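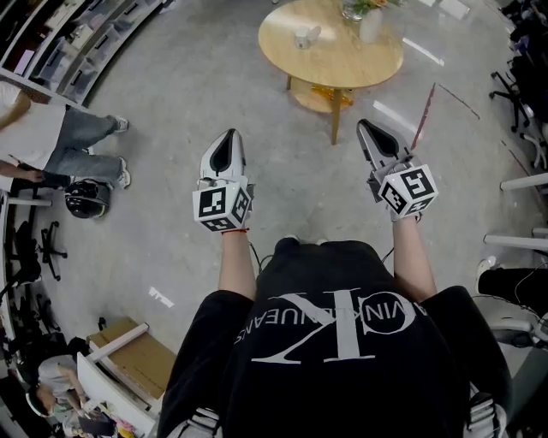
How does a robot learn to pick up a cup?

You learned to pick up a cup when you were very small. You dropped things, spilled things and tried again. You also watched other people do it. Now you can lift a cup without thinking about it.

A robot starts with none of that. It does not know how hard to squeeze or which side to reach from. One way to teach it is to show it lots of examples. In this kind of teaching, each example is a recording of a person doing a small job from start to finish.

Tools for the teacher

Your hand has five fingers, but many robots have a gripper with only two. If a person did the job with bare hands, the robot would have trouble copying it. So the person holds a gripper in each hand and does the job with those. It feels odd at first, a bit like eating peas with tongs.

Some grippers have black-and-white squares on them. These are called markers. A computer can find a marker in a video and work out where the gripper is and which way it is tilted.

A camera on the gripper sees the job from close up. Another camera, worn on the head, sees it from higher up. 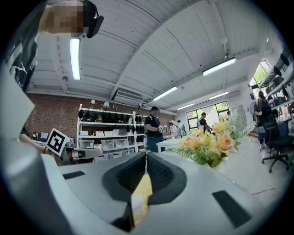 Roxana Espinoza records examples for a project called Planix. In September she and her team made 172 recordings of people picking things up and putting them down again. Each person took 2 practice turns before the recording began.

"People rush when they are new," she says. "I ask them to move as if they were carrying soup."

Why so many?

Suppose you only ever saw one cup, always in the same spot. You might think all cups look like that one. A learning system can make the same mistake. The team moves things about between recordings, and different people take turns, so that the examples are not all alike.

What happens next?

Somebody checks the recordings. If a camera stopped too early, that recording is left out. The good ones go to a computer, which looks for patterns: when the gripper is here and the cup is there, which way did the person move? After a lot of practice on the examples, the system is tried on a real robot. It often misses. Then the team looks at what went wrong and records more examples of the hard part.

Words to know

Gripper: the part of a robot that holds things.
Marker: a pattern that a computer can easily find in a picture.
Recording: the video and other measurements saved while someone does a job.

Page updated 2026-10-09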